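About Sturneck

We test parcel-handling robots and write down what goes wrong with them. Most of our clients are about to buy a robot, have just bought one, or are arguing with whoever sold it to them. We don't build robots ourselves and we don't take a commission on anyone else's.

People sometimes read our reports and ask whether we dislike the machines. We don't. Several of us used to install them. We do dislike the word "solved," which turns up in a lot of brochures, usually next to a picture of a nice square box.

Boxes are easy. A lot of what moves through a depot these days comes in a plastic mailer or a bag, and a bag has no fixed shape. It creases when you press it, it folds over its own label, and it slides when the thing inside slides. A gripper can close on a fistful of loose plastic and report a good grip, and as far as its sensors go, it has one. Whether it has the parcel is another question, and it's the one we get paid to ask.

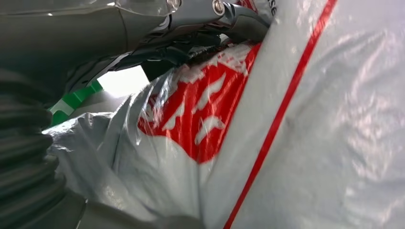

How we got started

The company came out of a fault at Gustgate, a sorting depot where the first of us was working as a line technician. The depot had taken on a robot cell that was supposed to turn every parcel label-side up and pass it along to the belt. It had been accepted after a demonstration run of 200 parcels with no errors, and everybody shook hands on it.

In February the cell began dropping bags between the bench and the conveyor. The log showed no drops at all. As far as the software was concerned, the hand had closed, the arm had traveled, the hand had opened, and that was a completed move. The bag could be on the floor, or hanging off the rail by one corner, and the count still went up by one.

The supplier's first answer was that the bags were wrong. Their second was that the light was wrong. Both of those may have been partly true, and neither was any use, seeing that the bags and the light were what the depot had. What finally got attention was a stoppage. A trailing corner of plastic had worked its way into a finger joint, the arm kept asking the finger to close, and a worker reached in to pull the bag free while the arm was still powered. She wasn't hurt. The arm moved a short way and stopped when the plastic tore. The incident form said "minor jam."

We still think that was a bad description. A machine was holding force against something it didn't know was there, a person had her hand in the middle of it, and the thing that ended the event was a cheap bag giving out.

So we went back through the records by hand, matching the cell's log against the depot's own scans. Over 3,734 logged moves, 22 had been marked complete when the parcel never reached the belt. That isn't a terrible rate. You could probably live with it if you knew about it. The depot didn't know, and the log had been built in such a way that it never would.

What we do now

Our bench is in Dilitz, and it is set up to be boring. We want the same job done over and over with the kinds of parcel a real site gets, including the ugly ones. A typical task is to take a mailer, get the waybill facing up, and move it to the belt. It sounds like nothing. It's a good test precisely for that reason, as there's very little room for a vendor to explain why it's a special case.
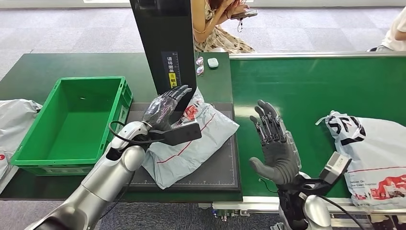
Mailer on the mat, courier bag on the belt, both hands over the work.

We have three standing services.

Acceptance testing. You tell us what you were promised and we try to find out if it's so. We use your packaging. We don't let the supplier sort the parcels first, and we don't let them take away a bag because it's too crumpled. Crumpled bags stay in.

Fault review. Something has gone wrong and you'd like to hear about it from someone who isn't selling you the fix. We ask for the raw logs, the maintenance sheets, and any note anyone scribbled at the time. The scribbled notes are usually the best part.

Stop and recovery checks. We look at what the arm does when it loses a parcel, gets caught, or is interrupted halfway through a move. We also look at what the people nearby are expected to do, which is often written up badly or not at all.

We get asked for the first one most and we wish people asked for the third one more.

What we look for

These come up so often that we may as well put them here for free.

A closed hand is not proof of a held parcel. Ask your supplier what signal says the parcel is in the grip, and what signal says it has arrived. If both answers are "the hand position," you have the Gustgate problem.

Loose plastic finds gaps. Joints, screw heads, cable loops, the space behind a finger. Covers and sleeves help, but a cover is also a piece of loose material attached to a moving arm, and it needs checking like any other part. We've seen a sleeve ride up and shut off part of a wrist camera's view, and the system carried on quite cheerfully with what was left.

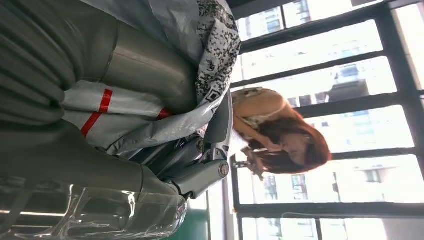

That kind of partial loss bothers us more than a dead camera does. A dead camera gets noticed. One that is still sending something gets trusted, and we've rarely met a system that says "I'm less sure than I was this morning." It should be on the purchase spec. We've suggested the wording to a number of buyers and it tends to get cut.

Daylight changes things. A bench by a window is a different bench at noon. Glossy bags throw back glare, and a label that reads perfectly well in a demo room can wash out. Test at the hours you'll run.

Ask where people are going to be. Drawings of a robot cell usually have one operator on them, standing in a sensible spot. Real workplaces have people sitting, waiting, checking a phone, passing through. None of them is doing anything wrong. The reach of the arm, and whatever it does after a fault, should be worked out with those people in mind, and the answer shouldn't depend on everyone paying attention.

Be careful with restarts. After a jam, find out if the arm goes back to the start or picks up where it stopped. Then find out if the person clearing the jam knows which.

The Nurmi sheet

Nurmi is our own test procedure, named after the parking lot where we wrote most of it. It fits on six pages and any client can have a copy. It asks for deliberate trouble: a bag snagged on purpose, a twisted corner, a label folded under, a parcel taken away in the middle of a move. For each one we record what the machine did and what the machine said it did, in separate columns. When the two columns disagree, that goes on the front page of the report.

Suppliers have told us the sheet is unfair. One of them had a point, and we changed the section on label folds. The others mostly objected to the second column.

Where we've been wrong

We'd be poor sceptics if we left ourselves out. We once passed a cell that failed soon after it was installed. We had tested its stop button properly and had never tested what happened when the stop was released with a bag still in the hand. The hand opened. The bag fell on a scanner and broke it. That step is in the procedure now, and the client got our fee back.

We also can't tell you that a robot is safe. We can tell you which things we tried and what happened. If a firm offers you more than that, ask to see their columns.

Working with us

Send a short note saying what the machine is meant to do and what it has been doing. If you have logs, don't clean them up first. Visits to the Dilitz bench are by arrangement, and you're welcome to bring your own parcels, the worse the better.

We don't publish client names, and suppliers see a draft of the findings at the same time as the buyer, never before.

Page last updated 28th April.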